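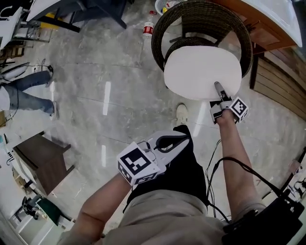
Two Weeks With the Woltero Hand Kit

Filed under: Gadgets & Gear / Robots at Work
Search this site Search

I've been promising you a proper look at the Woltero kit since December, and I finally have enough hours on it to have opinions! If you missed the earlier issue, it's a rental package: a pair of hand-held grippers, the box that goes on your hip, the cables, and a login so you can send your recordings off and get them back sorted. You do a chore with the grippers, and the recording becomes practice material for a robot arm.

The grippers first, because they're the best part. The white plastic bodies feel good in the hand, and the jaws open nice and wide. The black pads are grippy enough that I stopped squeezing like I was wringing out a towel (my forearms thanked me by the second morning). The marker cubes stick out more than I'd like, though. I knocked mine on a door handle, a shelf and my own knee before I learned to carry them properly - elbows out, like you're holding two full mugs.

Chairs were my big test. A wicker one with a round cushion sounds easy until you try to nudge the seat with two stiff fingers. Press on the edge and the cushion wants to scoot away from you. Feng-yi Hsueh, who trained us on the kit, told me to press down first and only then pull, and to go at half the speed that feels natural. Much better after that. I still wouldn't call it graceful.

Now the gripes. The cables are too long for me and too short for Feng-yi, and the kit comes with 3 little clips that are supposed to fix this and don't. The hip box is fine standing up but digs in the minute you crouch. And the setup guide has you pair the right gripper before the left on page 2, then the other way around on page 7. Pick one, Woltero!

Price is $347 a week, and that covers shipping both ways. The Lam kit is cheaper, but you sort your own recordings, and I tried that last spring and I'm never doing it again. If you only have a day's worth of chores to record, ask Flarndale in Basden whether they'll do a short loan - they did for us.

Would I rent it again? Yes, with my own Velcro straps for the cables. Next issue I'm trying it in a real kitchen, so send me your worst drawers.

7 comments
Share this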